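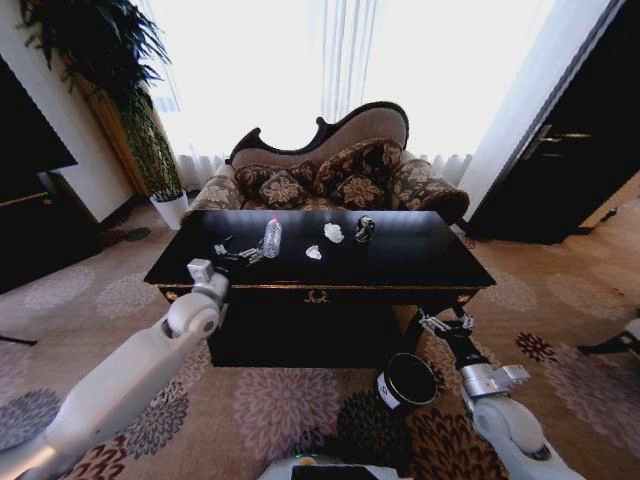 Asunto: Re: [manipulacion] ¿Pinzas distintas en cada brazo? (largo, perdón)

Fecha: 22 Feb 2024

Hola a todos:

Contesto por fin, que lo tenía a medio escribir en borradores y cada vez que lo abría me daba por añadir un párrafo. Copio debajo el mensaje original para los que habéis entrado hace poco en la lista y no lo tenéis en el buzón:

> Buenas, lista. Estamos montando un robot de dos brazos para recoger
> mesas y ordenar salitas en alojamientos, y no nos ponemos de acuerdo
> con las pinzas. Unos quieren la Lisero en los dos lados por comodidad
> (un solo modelo, una sola calibración, un solo juego de repuestos) y
> otros queremos probar una distinta en cada brazo antes de comprar nada
> más. ¿Alguien ha trabajado con pinzas mezcladas? ¿Se vuelve loco el
> controlador? ¿Y la cámara, la dejáis en la cabeza o la bajáis a la
> muñeca? Nos interesan sobre todo papeles, botellas y cosas pequeñas.
> Gracias por adelantado.

Pues sí, nosotros llevamos desde octubre con pinzas mezcladas, ¡y no lo cambiaría! En el izquierdo tenemos la Lisero, que es la gris clara de dedos paralelos, y en el derecho la Wudholm, la plateada y negra. El controlador es un Sosska en los dos casos. Trabajamos en una salita de tipo hotel, con su mesa de centro, su sofá de respaldo curvo y una moqueta de flores que le da un disgusto diario a la segmentación (luego vuelvo a esto, que tiene miga).

Voy por partes, pero sin mucho orden, ya me conocéis.

Los papeles arrugados. Ahí gana la Lisero y no hay discusión. Cierra plana, despacito, y las yemas son lo bastante finas como para meterse entre el pañuelo y la mesa sin empujarlo. La Wudholm tiene más fuerza de la que uno necesita para esto y, si no le bajas el límite, arrastra el papel antes de pellizcarlo. Bajándoselo mejora bastante, aunque entonces te olvidas de subirlo para el objeto siguiente y se te cae la botella. Me ha pasado 13 veces, que las tengo apuntadas, y la última con público.

Las botellas. De las de plástico transparente, con estrías y tapón rojo, que son las que usamos siempre. Con la Wudholm, una maravilla: la agarra por el cuerpo, aguanta el giro de muñeca y no se hunde el plástico si el límite está bien puesto. Con la Lisero también se puede, pero hay que cogerla más arriba y llevarla con mimo. El problema gordo de las botellas no es de agarre, es de visión. El plástico transparente sobre una mesa negra lacarada... perdón, lacada (escribo deprisa), con la ventana detrás, es casi un peor caso. La profundidad sale llena de agujeros y el estimador de pose se engancha al tapón, que es lo único que ve bien. Al final hemos hecho justo eso, buscar el tapón y bajar desde ahí una altura fija. Poco elegante, ya lo sé.

Piezas metálicas pequeñas con salientes, tumbadas. Aquí no tengo una conclusión clara. Las dos pinzas las cogen, las dos las giran un poco al cerrar, y lo que decide es por dónde entras. Si alguien tiene un método decente para elegir el agarre en objetos planos y con patas, que lo cuente, por favor, porque nosotros seguimos a base de reglas escritas a mano y da un poco de vergüenza enseñarlas.

En total hemos registrado 1,124 intentos entre los dos brazos (pongo la coma como sale en el informe, no es un decimal, ¡que no somos tan lentos!). No os paso porcentajes todavía, porque a mitad de camino cambiamos las yemas de la Lisero y habría que separar lo de antes y lo de después. Cuando lo tenga limpio lo mando.

Sobre si se vuelve loco el controlador: un poco, al principio. El Sosska acepta dos perfiles de pinza sin protestar, pero el desplazamiento entre la brida y la punta de los dedos es distinto en cada una y eso hay que tocarlo en 2 sitios, el perfil y el planificador de colisiones. Nosotros tocamos uno. El brazo derecho se paró durante toda una mañana unos milímetros por encima de donde debía, y estuvimos revisando la calibración de la cámara como tontos hasta que a alguien se le ocurrió abrir el otro fichero. Así que apuntadlo en grande.

También os digo que mezclar tiene un coste que no es técnico. Todo lo que enseñas con un brazo hay que repetirlo con el otro, y los datos del izquierdo no valen tal cual para el derecho. Si vais a entrenar una política con demostraciones y tenéis poco tiempo, entiendo perfectamente a los de vuestro equipo que quieren la misma en los dos lados. Yo mezclaría durante la evaluación, uno o dos meses, y luego decidiría.

La cámara. La nuestra principal va en la cabeza, gran angular, mirando hacia abajo. Lo bueno: ves los dos brazos, la mesa entera y buena parte de la habitación de una vez, y para planificar con dos brazos eso es comodísimo. Lo malo: la mesa sale en trapecio y, si no corriges la distorsión con cuidado, los objetos del borde del fondo te bailan. Además el contraluz de los visillos te lava media imagen. Fijamos la exposición a mano midiendo sobre el tablero y la ventana que se queme lo que quiera. Tenemos un objeto pequeño, oscuro con marcas blancas, de la altura de la botella, que ponemos al fondo a propósito para comprobarlo: si el detector lo separa del borde negro de la mesa, la exposición está bien y se puede trabajar.

Probamos también una Frei en la muñeca derecha. Para el último tramo va de lujo, se notó sobre todo en los papeles, pero el cable nos limitaba el giro y acabamos quitándola. Volveremos a ponerla cuando resolvamos el paso del cable por dentro. Si pudiera pedir, pediría las dos: la de cabeza para decidir y la de muñeca para rematar.

Y la moqueta, que lo había prometido. Los dibujos son círculos grandes con flores, y el detector de objetos caídos al suelo se inventaba cosas en los pétalos más oscuros. Una tarde nos marcó 49 objetos. Lo arreglamos a medias, exigiendo algo de altura en la nube de puntos antes de aceptar una detección, con lo cual ahora perdemos lo muy plano. Un palito fino y oscuro sobre la moqueta, por ejemplo, se lo salta casi siempre. Se admiten ideas.

Un detalle más antes de que se me olvide: los reflejos. Un tablero negro brillante refleja la ventana y también las propias pinzas cuando se acercan, y la Wudholm, con tanta parte plateada, da más guerra que la Lisero. Nos salían puntos fantasma por debajo del plano de la mesa. Recortando todo lo que queda por debajo de ese plano se van casi todos, pero si la mesa está un pelín inclinada respecto a lo que cree el robot te comes también la base de los objetos. Estimad el plano cada vez que se mueva el robot, no os fiéis del de ayer.

Dudas que tengo yo, por si alguien se anima:

- ¿Habéis probado yemas blandas en la Wudholm? Las que trae de serie resbalan en el plástico liso.
- ¿Alguien usa el Sosska con los dos brazos sincronizados a nivel de trayectoria? Nosotros los movemos por turnos y se hace eterno.
- ¿Filtro polarizador en la cámara de cabeza, sí o no? Me han dicho las dos cosas con la misma seguridad.

A quien preguntaba: si me escribes por privado te paso nuestros dos perfiles de pinza, el de la Lisero y el de la Wudholm, con los desplazamientos ya corregidos. Os tocará retocarlos para vuestra brida, pero os ahorráis la mañana que perdimos nosotros.

Un saludo, y perdonad otra vez el ladrillo.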